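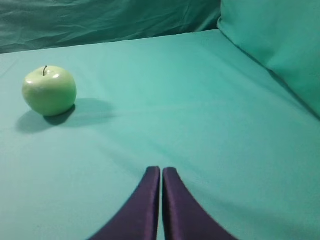 Vilém Kratochvíl holds that a club rifle should be zeroed once, at 100 metres, and then left alone until something breaks. He put this to me in writing after my last column, and he put it well. A scope that is never touched, he argues, cannot be set wrongly, and most of the bad groups he sees on the Covden range come from people turning dials they do not understand.

I agree with the second half of that. The first half is where we part.

A zero is a relation between the line of sight and the path of the bullet at one distance, with one load, in one set of conditions. Change the load and the relation changes. Change the temperature by enough and it changes again, by an amount that depends on the powder. None of this is visible from outside the rifle. The owner who last checked his zero in April and shoots in high summer is relying on a measurement of something that has since moved.

How far it moves is the point in dispute. I kept a log for one bolt-action rifle over 923 rounds, all from the same bench, with the scope screws marked with paint so that any slip would show. The paint lines stayed whole. The centre of the group still moved by 7 millimetres at 100 metres between the coldest session and the warmest. On a paper target that will cost a careful shooter a point here and there. At 300 metres the same angular error is 21 millimetres, before wind is counted. Small, certainly, but most of us have paid good money to remove smaller errors than that.

The mounts deserve more attention than they get. I have used the Gremik one-piece base and the two-piece Muserell, and either will hold if the screws are clean, free of oil and tightened with a proper torque driver to the maker's figure. Either will shift if they are done up by feel. I have watched a man blame his barrel for an entire afternoon when the front ring could be turned by hand. He had bought two new boxes of ammunition before anyone put a driver on it.

My own practice is seven rounds at the start of a season. Two go into the backstop to foul the barrel and five go on paper, fired slowly. If the centre of those five sits within half the usual group size of the aiming mark, I leave the dials as they are. If it does not, I check the screws before I change anything, and then shoot another five. A single group is weak evidence, and a correction based on three shots is mostly a correction for chance. On that, Kratochvíl and I have no quarrel.

What I cannot accept is the idea that ignorance of the dials is a reason to keep away from them. A click is a fixed angle. The number of clicks needed is the error divided by the value of one click at that distance. The sum takes less than a minute, and a new member can be taught it during a cease-fire. Clubs that leave it out of the induction should put it in.

Comments (3)

Kamil Tóth
Your log mixes temperature with barrel wear. Over that many rounds you would need to go back to cold weather at the end and see if the group returned.

Nassar
Did you chronograph any of it? I lost 60 feet per second going from summer to winter with one powder and almost nothing with another.

benchrest_left
Agree about the ring screws. Still think 100 is too far for a first zero. Start at 25 and save yourself the ammunition.

Contact the editor | © Covden Range Notes | Last updated 7/22/25 | Back to top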